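Visit report: Stakard device returns site, Pikuten

Two-arm cells are being introduced on the returns floor. Norbert Kun, shift lead, took us round in April. The site receives 3000 items a week, mostly phones, with some 40 people on the floor.

1. Handling cells

Each cell has a pair of arms at a marble-topped table. Operators used to lift and turn every item by hand; they now set out the work and deal with stoppages. 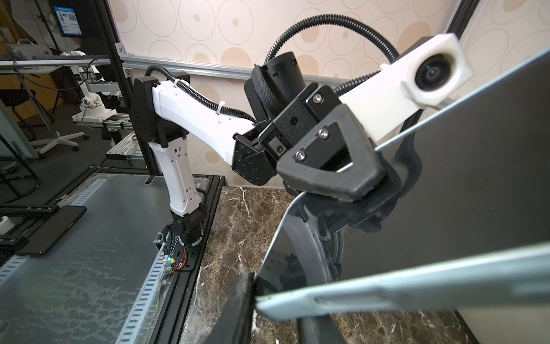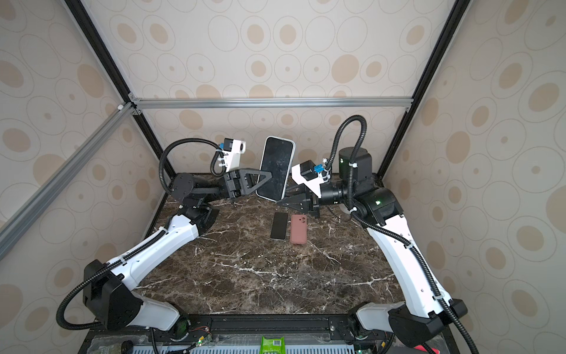
2. Effect on staffing

No posts have been cut. Six handlers have retrained as cell operators, at 100 hours each. Kun reports fewer wrist complaints but more standing. Grading remains a manual job, and the graders want a say in cell speed. Pay bands are still under discussion.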